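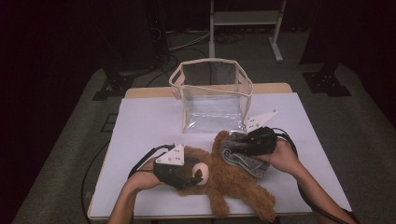
7 min read

The Keeping of Soft Things

17 Jun 2020

My mother rang to say she was having a clear-out. She has been having a clear-out since I was at primary school, so I carried on making toast. Then she said she had found my bear, and did I want him, and I heard myself say yes in the voice of a much smaller person.

I am a grown man with a mortgage. I have spent a good part of this newsletter's life telling you to own less. Back in October I wrote a piece on emptying kitchen drawers that drew more letters than anything before or since, most of them in defence of the melon baller. And there I was, toast going cold, arranging the safe transfer of a stuffed animal.

So this issue is about soft things: toys, blankets, the christening shawl, the dressing gown that belonged to somebody. Hard things are easy by comparison. You can look a cracked casserole dish in the eye and put it in the bin. Soft things have been slept on, cried into and sicked over, and they have absorbed a certain amount of legal standing.

The first trouble is that they take up far more room than they are entitled to. A book lies flat and minds its business. A soft toy wants a whole shelf to sit on, and it wants to face outwards. Put more than a few in a cupboard and the door begins to open by itself.

The second trouble is that they don't announce their decline. A rusty bike looks rusty. A knitted blanket will sit at the bottom of a chest for years, looking exactly as it did on the day it went in, and then you pick it up and it comes away in your hand like wet bread. Moths are to blame in many cases, although in our family they were blamed for everything, including a missing savings book.

I asked for your advice on all this last month, and you sent it, at length. Finbarr Kavanagh wrote to say that he had kept every toy his children ever owned in the roof space over the garage, and that when he went up to fetch them for the grandchildren he found that mice had got there first and had made what he called "a very good job of it". The grandchildren were given book tokens. He would like it known that the mice were turned out humanely and that he has since seen them, or their relations, in the shed.

Yaryna Mykhailiuk takes the harder line. She allows one box per person per household, lid fully closed, and anything that stops the lid closing has to go. I asked what happens when a person marries. Two boxes, she said, and was I trying to be clever.

I like the box rule. I have tried to follow it for a fortnight and have so far discovered that a box is a matter of opinion. My wife's box is a shoebox. Mine is the sort of thing a fridge comes in.

On the matter of cleaning, which took up most of the postbag, the advice was so mixed that I can only report it. Some of you put the whole lot in the machine inside a pillowcase, on a cool wash, and go out for a walk so as not to see the face going round. Some of you wouldn't dream of it and prefer a bowl of lukewarm water, a drop of wool wash and a flannel, worked over the surface and never down into the stuffing. A surprising number of you put things in the freezer. The thinking is that cold sees off dust mites and moth eggs, and the cost is that your family, looking for peas, will meet a rabbit.

Where there was agreement, it was on drying. Everyone who has ever ruined a soft toy seems to have ruined it at this stage. Press it in a towel, don't wring it. Keep it off the radiator. Leave it somewhere airy for longer than you think it needs, then leave it again, then squeeze the thickest part and smell your hand. If there is anything of the pond about it, it isn't ready. An old one with straw or wood shavings inside should not go in water at all, and if you aren't sure what is inside, assume it's something you would regret. 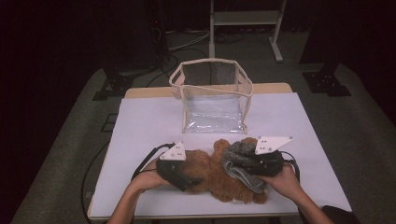 Then comes the question of what to put them in, on which people hold views I had thought were kept for politics. Bohdana Horobets is against plastic of any sort for wool, and wraps hers in old cotton sheets with the date pinned on. She airs them every spring over the banisters, and visitors have to come in sideways. Sotiris Spanos is for plastic, provided it has a zip and he can see through it, on the grounds that anything he can't see he will buy again. He has good reason to know. He owns three hot water bottles in the shape of a sheep.

I've come down somewhere in the middle, which is where I usually come down, and it's seldom comfortable. For things you mean to use within the year, I'd go for something you can see into. A label helps too, though only if you write what is inside and not what you were feeling when you closed it. I have a bag in our loft marked "MISC - KEEP" and I am afraid of it. For the things you are keeping for good, I'd go for cotton and acid-free tissue, in a cupboard on an inside wall, and not the loft. Lofts bake in summer and freeze in winter, and are reached by a ladder that gets steeper every year. The vacuum bags that shrink a duvet to the thickness of a biscuit are marvellous for duvets. I would not do it to anything with a face.

None of this deals with the real difficulty, the matter of what to let go. I used to have a firm answer. You took a photograph, you thanked the object for its service and off it went to the charity shop. I gave that advice for years. I then tried it on my own belongings and found that I now had the photograph, the object and a feeling of having been rude.

My revised view is that you should keep fewer things and keep them properly. If a blanket matters, it shouldn't be under a paddling pool. If it doesn't matter enough to be looked after, you may find you have already decided, and are only waiting for the moths to sign the papers. This is a hard thought to have on a landing with your arms full. I had it last week and then put everything back, but in a better order.

Children are no help. You would expect them to be the sentimental ones, and they are ruthless. Our youngest went through a whole crate in the time it took me to find a pen, and sorted it into "no" and "babyish". The only item she hesitated over was a felt carrot with no known history. I was the one who went back down in my socks after bedtime and got the elephant out of the "no" pile. He's behind the printer now. Please don't mention it if you come round.

A word about giving things away, as several of you asked. Many charity shops are swamped at present, or are only just working out how to open again, so do ring before you turn up with a car full. Most will want a proper safety label on toys and won't take anything without one, however much it was loved. Animal rescues sometimes want old towels and blankets, and may be less fussy about the looks of them. I took a load of towels to ours before the lockdown and felt tremendously good about myself as far as the car park, where I noticed that one of them was my mother-in-law's.

She hasn't asked about it. She has, however, given us new towels for our anniversary, in a shade she described as hard to lose.

As for the bear, he came by post, in a box that had once held a slow cooker. He is smaller than I remembered and a good deal balder, and one ear has been sewn back on in thread that doesn't match, by my grandmother, who didn't hold with matching. I had a speech ready for my wife about the box rule and how exceptions might be made for items of historical interest. She looked him over and put him on the chair in the spare room, facing outwards.

Next issue I'll be on to tea towels, and whether a souvenir one may be used for drying up. Renzo Guerra has already written to say that it may not, and has enclosed a photograph of his, framed. The rest of you have until the end of the month. Letters to the usual address, please, and no more about the melon baller.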